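List home | Threads | Search | Join

Re: Club shoe order, Wernholm style

Hello everyone,

> Is the Plirent runner still coming in the club colours, or did we miss out?

Still coming, and thank you for asking so nicely! The Mondurby shop has 103 pairs set aside for us – 90 in grey and the rest in maroon – and they'll hold them until the end of May. Sizing runs a touch small, so do try a pair on if you're anywhere near Penry.

Warmly, and see you at the track,
your list organiser

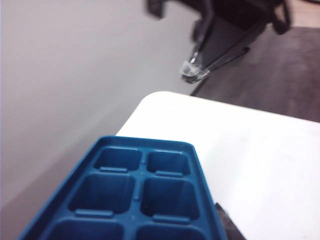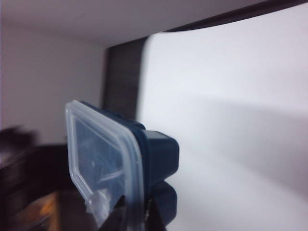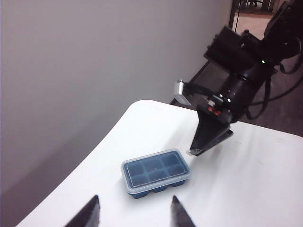 Last picture: blue ice cube tray with its clear lid on.

Print this message | E-mail this message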